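Zendthorpe Bowls: a little README

Welcome, and thanks for stopping by! Zendthorpe is our collection of notes and pictures on stacking and sorting small pink bowls, the sort you'd put olives or sauce in. It holds 1,399 pictures, with 549 set aside for checking.

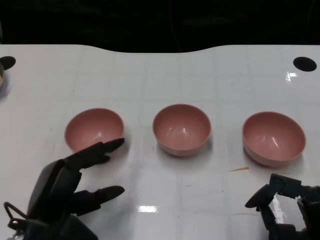 Do the bowls need to be the same colour as ours?
Any colour will do, so long as they match each other and nest neatly.

Labels are in plain English, one line per picture, and we've kept the wording as everyday as we could (bowl, rim, stack). 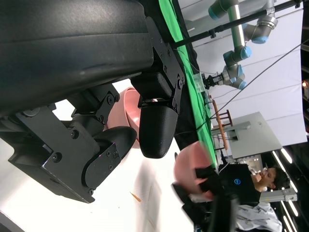 Spelling follows Australian habits, so please search for "grey" and "colour". Bravdale, the companion set on cups, comes in June.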